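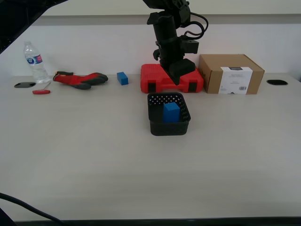

To: Members of the Wultville Archives and Local History list
From: Floor Vermeulen
Subject: Re: Transfer of the Gauthier papers

Dear colleagues,

Thank you to all who replied on the matter of the Gauthier papers. I answer Mr Schouten's message first, as several members have raised the same points.

On Tuesday evening Cor Schouten wrote:

> The notice says that the reading room will close while the Gauthier papers
> are moved to the Renero building. It does not say for how long, nor whether
> readers with work in hand may still order items. I have 49 letters left to
> copy out and would be sorry to lose my place in the series. May I also ask
> whether the old shelf numbers will be kept? Many of us have cited them in
> print.
>
> C. Schouten

The reading room will close at 12 noon on Friday and will open again two weeks later at the usual hour. During that time no items can be ordered from the Gauthier papers. Orders for the parish maps and the school registers will be met as normal, but readers should use the side entrance and sign in at the desk.

The old shelf numbers will be kept. Each item will also receive a new number under the Clumirus catalogue, and both will be shown in the printed list. Members preparing work for the press are asked to give the old number first, with the new one in brackets.

The collection holds more than 200 bundles, and a good many of these have not been opened since they were deposited. The bundles of estate letters will go first, followed by the account books. Mr Schouten's letters belong to the second series and will be held back until the end of the move, so that he may carry on with them up to the closing hour.

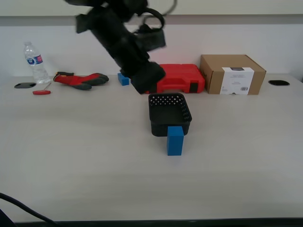 Readers who hold notes, slips or loose copies made from the papers are asked to return any that carry an original pencil number. These numbers were written by the first cataloguer and in some cases are the only record of the order in which the letters were found. Slips may be handed in at the desk at any time during opening hours. A small, square basket in black plastic, open at the top and with rows of round holes below the rim, will serve for this purpose. Please do not fold the slips or fasten them with pins or clips.

Two further points were raised by telephone. The copying charge will not change as a result of the move. The index of personal names remains in draft - it covers the estate letters only - and corrections to it should be sent to me in writing before the end of May.

Yours faithfully,

Floor Vermeulen
Keeper of Manuscripts
Wultville Archives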